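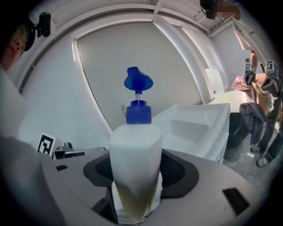
Liya Wako wrote:
Diluting liquid soap to make it last is a false economy. The thickener is salt-sensitive and the preservative is dosed for the full-strength product. Add tap water and you weaken both.

basinside wrote:
Depends on the soap. I cut Gustex 1:2 and get 251 washes from a refill against 207 neat. Boiled water, cooled first.

Liya Wako wrote:
Boiling does nothing for the preservative level. How long does a batch stand?

basinside wrote:
Two weeks, no smell.

tallowman wrote:
Smell is a poor test. Bacterial counts can be high well before you notice anything. A foaming pump gives the same saving – the Sisay one takes a thinner soap made up for the job, so you add nothing.

basinside wrote:
Foaming pumps clog. Mine lasted until February.

A blue pump cap like this one may or may not be the foaming sort; you can't tell from here.
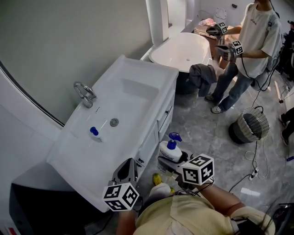 RE: Topping up old bottles

tallowman wrote:
Separate point – don't top up. Empty it, wash the bottle and pump, let both dry, then refill.

Liya Wako wrote:
Agreed on that. Still against diluting.

Contact us | © Estari Forums | Back to top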